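Setting up the Malar hand-held gripper kit and recording your first task

Last updated: Tuesday, March 1, 2022

This page is for people who received the Malar kit and want to make their first good recordings with it. I write it after using the kit in our workshop since October. The manual in the box is short and it leaves out several steps which I had to find by trying. If you follow the page in order, you should have a first set of usable recordings by the end of the day.

The kit is sold by Skodum in two versions. I bought the version with two grippers, and I paid 535 euros for the pair, with the charger and the hard case. The version with one gripper has the same electronics, so everything on this page is valid for it also, except the part on pairing.

What you need before you start

You need a computer with a free USB port, a memory card for each gripper, and the Holtora software, which you download with the code printed inside the lid of the case. Please do not use an old memory card from a drawer. The gripper writes video all the time while it records, and with a slow card it will stop in the middle of a task and show a red light. I lost one complete morning this way.

You also need a person with patience to hold the grippers. In our workshop it is mostly my colleague Dae-han Cheon, whose hands are more calm than mine.

Step 1. Charge and update

Charge both grippers until the light is green. The first charge is long, so it is better to do it in the evening. Then connect the first gripper to the computer, open Holtora, and select Device, then Update. Wait until the gripper restarts by itself. Repeat with the second one. Both must have the same version of the firmware, or the pairing will fail without any message.

Step 2. Pair the grippers

Put the grippers side by side on a table. Hold the button on the first one until it blinks, then do the same with the second. When both lights blink together, press either button one time. The lights become steady. If one light continues to blink, turn off both grippers and begin again from the start of this step.

The pairing is needed so that the two videos have the same clock. You can record without it, but then you have to align the videos by hand, and I do not recommend it to anyone.

Step 3. Calibrate the opening

In Holtora, select Calibrate and follow the instructions on the screen. You close the fingers completely, wait for the sound, open them completely, and wait again. Do this slowly. The software measures how far the fingers are open during the task, and every later recording depends on these two positions.

If you change the finger pads, you must calibrate again. The kit has soft pads and hard pads. I use the soft ones for almost everything – the hard ones are good only for small boxes and for paper.

Step 4. Choose a simple first task

Choose a task with a clear beginning and a clear end. Picking up a cup and putting it on a shelf is fine. Folding a towel is too difficult for the first day. Write the task in one sentence and read it to the person who will hold the grippers. If this person has to ask a question, the sentence is not clear enough.

We began with food on a plate, which was maybe a bit ambitious.
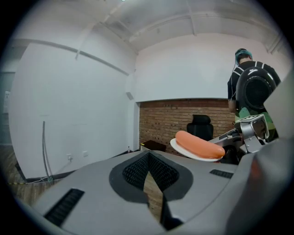

The view from the gripper is the thing you must learn to judge in Holtora, and it takes some practice. The lens is very wide and it sees much more than your hands. You get the housing of the tool large at the bottom, and also the room behind, with the ceiling beams and the black office chair in front of the brick wall. This is normal. What you want to check is the object. The orange sausage and most of the white plate can be seen clearly over the gray housing, and the metal gripper that holds the plate is visible too, so I would call it a good view. If your object is hidden behind the housing, change the angle of your wrist a little before you touch the record button.

Step 5. Record

Press the button one time to start and one time to stop. After the start, keep the gripper still for two seconds, then do the task, then keep it still again for the same time. The software uses the quiet parts to find the beginning and the end.

Some advice on how to move:

Move at the speed of a person who is a little tired. Fast movements make the video unclear.

Do not turn the gripper upside down, even if it is comfortable for your hand.

If you drop the object, do not stop the recording. Pick it up, finish the task, and mark the recording later as "with recovery". Holtora has a box for this.

Change the start position of the object between recordings, but only by the width of a hand at first.

A plate with something round on it is a special case. The plate must stay almost level during the whole movement, and the weight is at the end of a long tool, so your wrist gets tired sooner than you expect. Make a pause after every 17 recordings or before. When Dae-han did not take the pause, the later recordings were visibly worse, and we deleted them.

Step 6. Copy and check the recordings

Connect the grippers again and select Import. Holtora puts the recordings in a list and gives each one a color. Green is accepted, yellow must be checked by you, and red has a problem with the tracking. In my experience the yellow ones are mostly good. The usual reason is a white wall: the software needs corners and edges in the room to know where the gripper is, and a plain surface does not give it enough. You can hang a poster or put some boxes near the wall, and then do a short test again.

For the red ones, look first at the lens. A fingerprint is enough to cause it.

What I like and what I do not like

The housing is strong and the fingers close with a pleasant, regular force. The battery is enough for a half day of work. The import is easy and I never lost a file that was completely written to the card.

The button is too small for people with big hands, and the software is slow when the list gets long. The case has no place for the finger pads, so ours are in a coffee tin. Also the translation of the menus is strange in places. "Forget the hand" means to remove the pairing – it does not delete your recordings, although I was afraid of it the first time.

I compared it for a few days with the Tanguy gripper, which Apolline Lacroix lent me from her laboratory. The Tanguy is lighter and has a better button, but you must calibrate it at each start, and it does not pair. For work with one hand I would take the Tanguy. For two hands I would stay with the Malar.

If your grippers do not appear in Holtora at all, try another cable before you write to the support. The cable for charging looks the same as the cable for data, and only the second one has a small mark near the plug.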